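Promise auction

A promise auction is a fundraising event, most often run by a school or a parents' group, at which people bid for favours, services and experiences instead of ordinary goods. A lot might be an evening's babysitting, a lift to the airport, a cake, or an afternoon in which a pupil gets to be head teacher. The form is widely described as cheap to run and certain to make money. Both claims deserve some care, as accounts of these events are mostly written by the people who organised them.

Origins

The origin of the promise auction is unclear. Several places claim the first, among them Lilley and Liltolon, and none has produced a programme or a set of accounts to support it. The Liltolon claim rests on a newsletter that mentions "the usual auction", which suggests an older custom but does not say what was sold. Church sales of donated work are plainly older, and the school version may be no more than the same thing in a different hall.

Format

Lots are gathered in the weeks before the event and listed in a printed or online catalogue. Bidding is by one of three methods:

Live bidding, led by an auctioneer, usually a parent with a loud voice.
Silent bidding, in which offers are written on a sheet beside each lot.
Online bidding, which may open days earlier and close on the night.

Many schools mix these. The Zillar auction listed 43 lots, of which 8 were sold live and the rest by sheet. Organisers tend to say that live lots raise more, but the lots picked for live sale are normally the most attractive ones, so the comparison proves little.

Money raised

Reported totals should be read with caution. Some include ticket sales, the bar and the raffle; others count winning bids that were never paid. The Lilley event was first reported as having raised 2081 pounds. A later notice gave 1000 pounds after costs and unpaid bids, and did not explain the gap any further. Figures for unclaimed promises are rarely published at all. A promise that is paid for and never used still counts as income, though it is hard to call it a success for the bidder.

Criticism

The main objection is that bidding in public favours richer families. Class-made items and time with a teacher cause the most ill feeling, as only one child can win. Tak, a bidding website used by some schools, hides bidders' names, and its supporters say this settles the matter - but hiding a name does nothing for a family that cannot afford to bid. Teachers have also questioned whether giving up an evening is really voluntary when every colleague's name is already in the catalogue.

Gallery
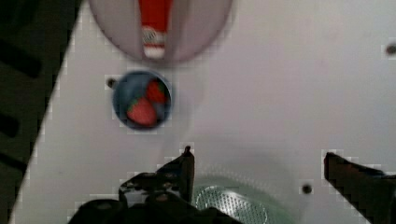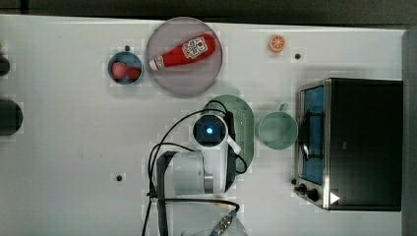
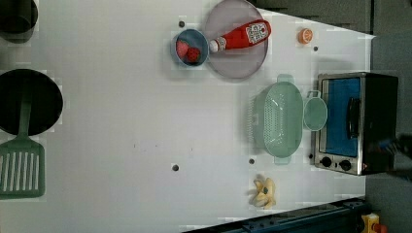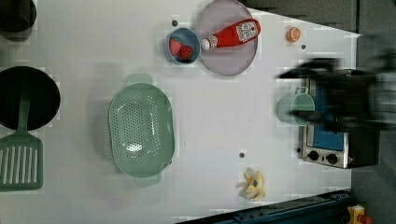
White tabletop, four views.

See also: Silent auction; School fair; Raffle

Page last changed 2019-10-20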